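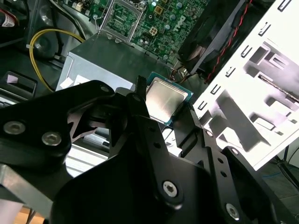

So the budget sheet for the second arm is finally done, and it only took me 6 drafts (thank you Naomi for your patience!). The Jurum quote came back at $1,573 for the gripper alone – ouch, but fair. What sold me is small parts, a processor pinched by its edges over an open Dell board, and our old suction cup would never get my vote for that.

2/ Hisico wants $900 for theirs, and I do love a bargain, but the spare fingers are $40 each and they add up so fast.

3/ Ordering in June, I think, unless any of you kind people have lived with either one and want to talk me out of it?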